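The Last Ferry to Plurkley

My aunt always said that you could tell what sort of winter was coming by the way the ferryman at Cunton tied his scarf, and as I had come all the way from the city with one suitcase and a fruit cake on my knees, I looked out for the scarf before I looked at anything else. It was knotted twice. I bought my ticket anyway.

The boat was called the Hekia, and she had been crossing to Plurkley since before my mother was born, at a pace that let you finish a good long letter and begin to regret it. It was October, late in the afternoon, and the only other passengers were a woman with a goose in a basket and a man who had fallen asleep against the mailbags. The goose and I regarded one another. I have never known what to say to geese.

I was going over to see about the house. My aunt had left it to me in a will so full of crossings-out that the solicitor had read it aloud twice, the second time with his glasses off, and along with it came 300 jars, all washed, and a piano that had to be kept away from the north wall. There was a letter too, which I had promised not to open until I was on the water.

So I opened it, somewhere past the bell buoy, with the cake sliding about and the wind trying to read over my shoulder. She had written it in pencil. She told me which stair creaked and which neighbour would lend me coal, and that the back door had to be lifted a little as you pushed it – lifted, she wrote, and spoken to kindly.

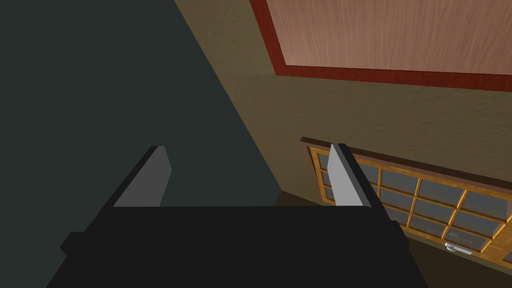 On the second page she had got on to the garden, and the pear tree that had given nothing for 30 years and then, the summer she stopped scolding it, had dropped so many pears that she was leaving them on doorsteps after dark. I read that part again. I could hear her laughing at it, the way she did, with her hand flat on the table.

The woman leaned across and asked if it was bad news, and I said no, it was pears. She nodded as though that was a perfectly good answer, and moved the basket along so that I could sit out of the wind. I cut the cake with the ferryman's knife. The goose had a crumb or two, and by then there were lamps on the harbour wall.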